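09/08/2020

We have moved house, which is to say we have moved 266 boxes from one place where I couldn't find anything to another. Sheena Halliday, my sister-in-law and a ruthless labeler, wrote KITCHEN MISC on most of them before going home to Nisbet.

I started with the cutlery. I own black-handled spoons I don't remember buying, and chopsticks that have been losing their partners since April. The red table is where all of it gets sorted, mostly by me pushing things into a different heap.
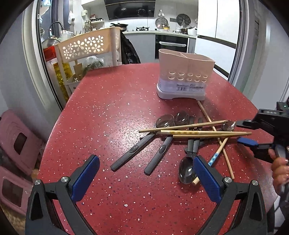

My system is spoons in one holder, chopsticks in another, and anything I feel guilty about back in the box. The flowery chopstick is staying whether or not its twin shows up. I'm sentimental about it - we ate a lot of bad noodles in the old place on Illey Road.

Forks are still missing. Two boxes to go before bed, and dinner is soup again.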